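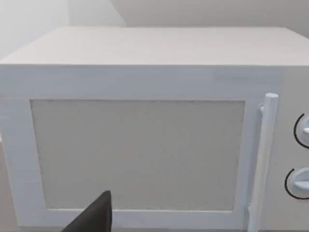

Kitchen sim, wrist view: microwave door, handle and the two dials

Hi all,

Replying to Po-yen's message from this morning, quoted in part below. Sorry it's long, I wrote half of it on the bus and then kept going (you know what I'm like with a spreadsheet).

Po-yen Shih wrote:
> We have to put in our equipment request by the end of October and I still
> can't tell what we're asking for. Kermani wants a second arm. Latine wants
> more sim time and no new hardware at all. Can someone who has used the
> kitchen tasks tell me what we'd need on the bench to run the same thing
> for real? I don't want to buy a pile of gear and find the fingers won't
> fit round a door handle.
>
> Also, is the Stoltum quote still good?

Taking the last bit first: yes, the Stoltum quote is still good, but only for the gripper body. Fingers are a separate line now, $859 a pair, and I nearly fell off my chair. Dredisov will make us a pair to our own drawing for less, but they want an order of 20 pairs before they'll talk to us. We would go through maybe 9 in a year if people are careful, and people are not careful!

On the handle question, I'd budget for two finger shapes. The sim kitchen has a round upright bar on the microwave door, standing slightly off the face, and our wedge fingers are a funny match for it. They're lovely for getting in under an edge. For pulling on a cylinder I'd much sooner have something with a bit of a curve to it, and a rubber pad. The dials are another matter again. They've got a raised ridge, so in theory you pinch and turn, but I'd leave dials out of the first year's plan altogether and put the money into doors and pick-and-place.

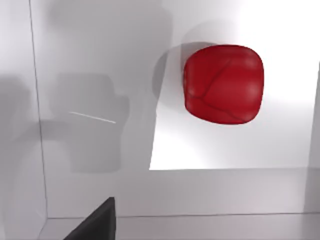
Soft objects are where I think we're underspending. Everyone prices the arm and the gripper and then writes "misc. props" with $100 beside it. That covers one trip to the shops. If we want squashy blocks in a few sizes and colours, plus spares for when they get grubby or torn, I'd give it a proper line of its own. Same goes for lighting. The sim is happy to throw big soft shadows from the gripper all over the place and our bench has one tube light and a window, so we ought to price a couple of decent lamps with dimmers before anybody starts comparing results.

As for Kermani's second arm, I'm on the fence. I'd love one, but a second arm means a second controller, another guarded area and a bench we haven't got, and none of that is in the figure Kermani sent round. Could we ask for it as an option on the request, priced separately? Then if the answer's no we haven't sunk the rest of it.

And Latine, I do take your point about sim time. It's cheap and you can run it overnight. I'd still like a real microwave on a real bench by the winter, even a second-hand one, so we can check the door task against something that has a proper spring and a latch. I'm happy to go hunting for one. White would be my favourite, to keep the colour close to the rendered one, but I'm not fussed.

Po-yen, if you send me the blank form I'll fill in the gripper, finger and props lines tonight and leave the arm for you and Kermani to sort out. Does anyone know whether freight goes on the same form or a different one? Last year I put it in the wrong place and had to redo the lot.

Cheers,
J.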